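Guest room inspection – Jendgate House, second floor
Inspected by: Remo Galli
Date: 4th September
Previous sheet: Raffaele Cirillo

1. Door and escape route
Closer pulls the door fully into the frame from 30 degrees. Intumescent strip intact on three sides, painted over at the head. Strip to be replaced, not scraped.
Result: pass with action.

2. Furniture, fixed and loose
Wood surfaces checked for splits, lifted edges and raised fixings. Finish is glossy and marks easily – no solvent cleaners. Wall straps on the tall unit tight.
Result: pass.

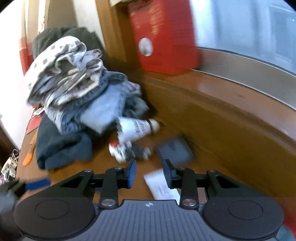

3. Window
Restrictor holds at 104 mm, and the limit on our sheet is 100. Reset the stop and measure again with the sash pushed outward by hand. Lower hinge screw replaced, Vasić pattern.
Result: fail.

4. Heating and electrical
Radiator valve turns freely. Socket by the door tested, no fault. Extension lead removed under item 116 of the house rules. Smoke alarm sounded on test; the label gives no replacement year.
Result: pass, label to be renewed.

5. Floor and storage
Clothes and small items stay clear of the radiator and the door swing.
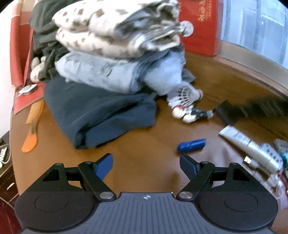 Carpet edge at the threshold is secure. Closet rail carries its load without movement. Werar bracket on the left end is one size short – order the longer one, part 525.
Result: pass with action.

Recheck items 1 and 3 before the room is let again.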